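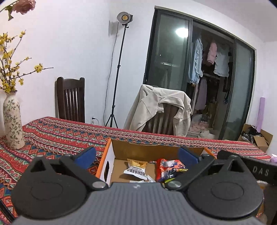

I still don't buy the claim that a few hundred passes with the hand-held gripper will give us a snack-sorting policy that works anywhere but on the table it was taught on. Look at what we are asking for. A packet is light, shiny and floppy, and it never sits the same way twice. In that orange-edged box the big red bag has a small packet peeking out beside it, and the golden one further left has its printing upside down. A person holding the gripper sorts all that out without thinking. They nudge, they tilt the wrist, they have another go. What goes into the training set is the path of the hand, and the judgement behind it stays with the person.

Zulkifli Ong wrote:
> I think the list is being too gloomy about hand-taught data. We ran
> 88 demonstrations on the Iltis arm in June and it picked up packets
> from boxes it hadn't met before. Remote control gave us nothing like
> that for the same hours. People hate the headset and they move like
> they're underwater. Give someone the gripper itself and they just
> get on with it. I'd drop the remote rig for Runano altogether.

Zulkifli, I've no quarrel with you on speed. I've used the headset and I moved like I was underwater too. But how many boxes were there that it "hadn't met before"? If it was three, and they all came from the same shop, I'd call that one box. And were the 88 all done by the same person? When we tried this for Flodutine we had four people teaching, and the arm did well on the two careful ones and badly on the other two. Mixed together it was worse than either of the careful ones alone. We spent nearly a month blaming the camera.

My other worry is reach. A person with a gripper in their hand can lean over the table, twist an elbow and come in from an angle the arm can't get to. Remote control is slow and horrid, but every move you record is one the arm has already made. How many of your runs had to be thrown out for that? You don't say, and I'd like to see it before anyone drops anything.

On the tablecloth: yes, I know, a busy red pattern is meant to be good for variety. Fine. It's still one cloth. Swap it halfway through and tell us what happens.

Could you post the failed runs as well as the good ones? The Nic Giolla set only had successes in it and I got very little out of it.

I can redo the remote runs on my side with the same box layout if you send me your notes on it.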